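Flumbridge Home Visits: how we're getting on

Hello again! You asked for a short update on what your grant has been doing, so I'll start with the good bit. We've now made 1,470 visits to older people living alone, and the Shenoy estate (our worst patch last winter) finally has a proper rota. 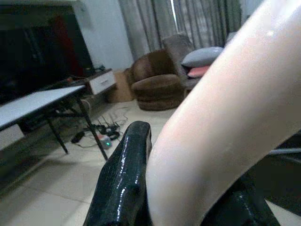

Falls are still what people most want to talk about. Simone Araújo has rewritten our home safety chat so it takes 30 minutes, tea included. She goes through the sitting room first, and a pale tiled floor with a big telly at one side, as in the photo, gets her asking about slippers and the walk to the door in the dark.

Transport has been trickier. The Matitdale bus was cut in September and we've had to pay for more taxis than I'd planned, so that line is overspent.
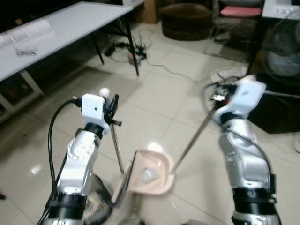

Flumbridge, Saturday, December 28, 2024

I'm writing this between Christmas and New Year with the heating on full. The lunch went well, though we ran out of gravy!

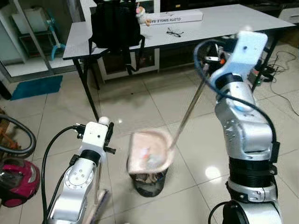
Training is going nicely. Anil Pai ran five sessions on decluttering, which is a touchy subject if it's your own stuff. He's keen on open storage, and a white shelving unit like this one suits him fine, with everyday things kept between hip and shoulder height.

I'd still like a second phone line before spring.
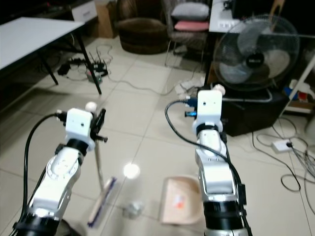
What's next

We start in Karnska next, with 30 households signed up. I'll send the taxi figures separately.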